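Search notebook Search Go Advanced

Gernwood housekeeping cell, notebook, November. Bottle clearing task, run 2489 and the shift review

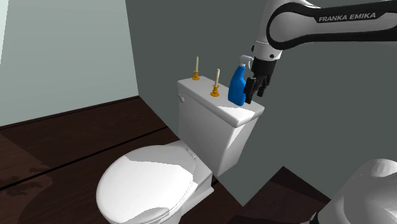
Picked up from the morning. The grasp on the trigger bottle is still the limiting step, and most of the lost time is in the approach. The planner wants to come down vertically and close on the neck. With the sprayer head on top, the fingers have to straddle something wider than what they are meant to hold, and small errors in yaw end with one pad on the trigger. In a real restroom that would discharge cleaner onto whatever is in front of the nozzle. In sim nothing happens, so the metric does not see it. Added a contact check on the sprayer geometry and count any contact above threshold as a failure from here on.

Run 2489 config: 2000 episodes, randomized bottle position on the tank lid, candles present in all of them, seat lid closed. Object mass fixed. Friction on the ceramic left at default, which I think is too high. Glazed lids that have just been wiped are slick and the candle holders will slide if the hand brushes them.

Failures so far sort into the following:

- finger contact with trigger (new category, was being scored as success)
- taper knocked during approach from the candle side
- bottle released too high over the lid on put-back, tips over
- arm near elbow limit with the base at the right of the toilet, planner gives up

The last one is a placement problem. Moving the base forward fixes the reach but puts it where the attendant stands to do the bowl. Tried it anyway to have the numbers. Would not propose it to Gernwood.

Put-back matters more than I gave it credit for in the first task spec. The spec said "clear tank lid, wipe, end." Domnica Tănase read it and sent it back with one line: the guest's things go back where they were. Her note is correct and it changes the task. The arm has to store the start pose of every object and restore it, including orientation. Nozzle direction counts. Current tolerance is position only, so a bottle returned facing the wrong way passes. Changing that before the next run.

Notes from the shift review, 2:30 p.m.

Present: Domnica, two attendants from the upper floors, the Dobre integration people on the phone, me. Domnica supervises the attendants at Gernwood and has done the rooms herself for longer than this project will last. I had prepared the sim results. We spent very little time on them.

What they wanted to know was what happens to the room quota. It is 18 rooms per attendant per shift now. The Histano proposal, which I had not seen before today, assumes the cell handles the bathroom hard surfaces and the quota rises to match. That assumption uses our cycle time from the early runs, i.e. the one scored without put-back and without the trigger check. I said so in the meeting and asked Dobre to stop circulating the figure. They agreed to mark it as provisional. I would have preferred it removed.

Points raised by the attendants, in the order I wrote them down:

The bathroom is the part of the room that hurts the back, and they would be glad to lose the floor behind the toilet. The tank lid is easy. We have picked the part that takes them the least effort. Our reason was that a flat lid with a few objects on it is a tractable first scene, and I told them that. One of them asked when the floor would be on the list. I do not have an answer. The arm as mounted cannot get there.

Bathroom and bedroom are not done in sequence by most of them. They spray, leave it to work, strip the bed, then come back. If the cell takes the bathroom, the dwell time stops being useful to them, and the attendant is either in the bedroom alone with the machine running next door or waiting for it. Nobody on our side had modeled that. The workflow chart from Stoledance shows two parallel bars with a clean handover between them.

Who answers for breakage. Today a broken item is written up under the attendant's name. With the arm in the room the form has no line for it. Domnica wants this settled on paper before any pilot. I agree with her and it costs us nothing to wait.

Finding things. They look at the bathroom while they clean it: a leaking valve, a loose seat, a ring left by the sink. It goes on the maintenance sheet. The cell would report pose and contact data, none of which includes a leaking valve. Could put a check step in for the attendant after the arm finishes, but that step needs time in the quota, and the Histano sheet has zero for it.

I do not think anyone in the room was against the arm. The complaint was about being handed the remainder after the easy pieces are taken out, with the same minutes attached to it or fewer. I had been treating the quota as somebody else's spreadsheet. It depends directly on what we choose to score as a success, so it is partly ours.

Work after the meeting:

Rescored the stored episodes with the trigger check. Success rate drops, as expected. The approach from the rear, with the hand rolled so that the fingers close across the bottle and clear of the trigger, recovers a good part of it but is slower. Kept the slower one. Cycle time to be quoted only from this version.

Lowered lid friction. Holder slide now shows up in a few episodes that were clean before. No change to the policy yet.

The floor texture at the left of the scene has a blotchy patch on it. Cosmetic, leave it — does not touch the task.

Open:

1. Orientation tolerance on put-back, all objects.
2. Release height. Try closing the last bit of travel under force control and opening only on contact.
3. Ask Domnica for an ordinary morning's worth of tank lids: what guests leave there. Our object set came from us guessing, and two candles and a spray bottle is a narrow guess.
4. Write to Dobre about the dwell time problem. Include the attendants' own sequence, as they described it, and ask Stoledance to redraw the chart from that.
5. Floor behind the toilet. Rough reach study with a lower mount. Even a negative result should go back to the upper floors, in writing.

Next run starts tonight with item 1 in. Base stays at the right, 4 seeds, candles in.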